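The Long Wait for a Spare Part
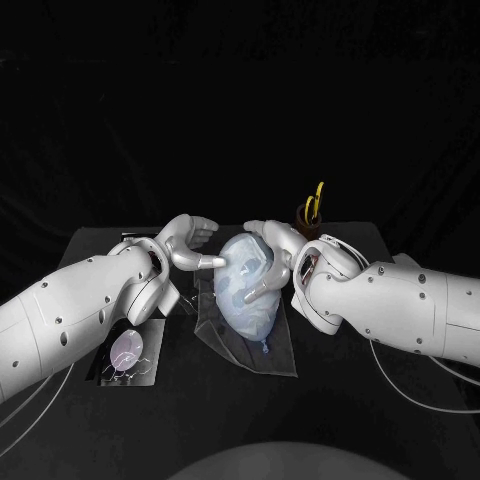
A hinge. One plastic hinge, smaller than a thumbnail, and the dishwasher door won't stay shut without it. The repair costs 10 dollars if you can find the hinge. A new machine costs a lot more than that, and the store will deliver it tomorrow.

So most people give up. I nearly did. My Travine is six years old, runs fine, cleans fine. The warranty line put me on hold, then told me the part was "no longer stocked as a single item." I could buy the whole door. 260 dollars, plus shipping.

I called around instead. Four shops in two days. Three had closed or gone over to phone screens. The fourth was Grovness, a parts counter behind a tire place on the edge of town, open mornings only. They have drawers up to the ceiling. Belts, knobs, feet, little springs in paper envelopes with the model numbers written on in pencil. The man at the counter looked at my broken piece for a second or so and said he used to have a box of them.

Used to. He wrote my number on a card and said March, maybe. It was October.

This is what the repair trade looks like now, from the customer side anyway. Lots of good will, not much stock. The shops buy dead machines and strip them, and what they can strip depends on what gets thrown out that month. Grovness took in 239 machines last year. Most of them were washers. Nobody throws out a Travine with a good hinge, the hinge is always why it got thrown out.

There are other ways. Rolero runs a swap list online – you post what you need, you post what you have, postage is on whoever's asking. I counted 2,272 open requests on the morning I joined. Oven knobs, mostly. Fridge shelves after that. A woman two states over wanted the left drawer runner for a freezer older than my kids, and she'd been asking for it so long that her post had its own regulars, people who just stop by to see how it's going.

Then there's the do it yourself crowd. Epoxy, brass strip, a bit cut from a cutting board. I tried the epoxy. It held for nine washes, then let go in the middle of the tenth, water on the floor, towels everywhere, the dog thrilled.

Awan, the company that makes the Travine, sent me a short reply when I asked about the hinge. Parts are kept "for a reasonable period." I asked how long that was. No answer yet. I've wrote back twice.

Meanwhile the door is held shut with a luggage strap. Ugly, but it works. You get used to unbuckling it, same as a seat belt, and guests think it's some kind of a child lock. The card at Grovness still has my number on it, I checked last week. He's had two Travines come in since. Both missing teh hinge.

More in Home & Money
Is the extended warranty ever worth it?
Five things to ask before a repair visit
The freezer that outlived three kitchens
What to do with a dead toaster

We use cookies to remember your settings and to see which stories get read. Accept all | Manage choices

Contact us | © 2026 All rights reserved | Back to top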